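We got to Jasotex a little after the doors opened on 17 Oct 2025, having driven 15 miles in the rain, and Pendo Muli met us with coffee before we had our coats off. She runs the refurbishing side and loves it, you can tell (she talked memory prices all the way down the hall!).

The part I had been waiting for was the bench where old desktops get opened up. I've owned computers for most of my life and never looked properly inside one, so I stayed far longer than I should have.
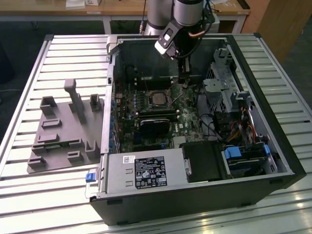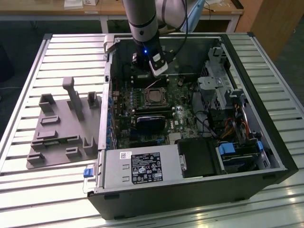
Green motherboard in all four, up close and from farther back.
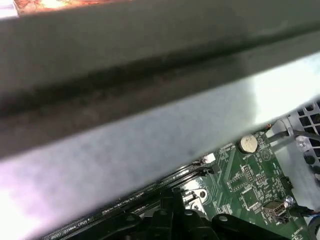
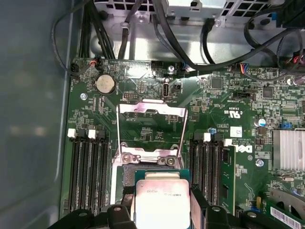 Pendo told us they take in around 1,000 machines a year, mostly from schools and small offices, and that the coin batteries are checked on every one before anything else. Benito Lozano asked what happens to the cases nobody wants, and we had a long, friendly talk about scrap metal that carried us right up to lunch.

Lunch was soup and very good rye bread in the back room. The next open day is planned for September, tours take 9 people at a time, and parking is easiest on the side street behind the building.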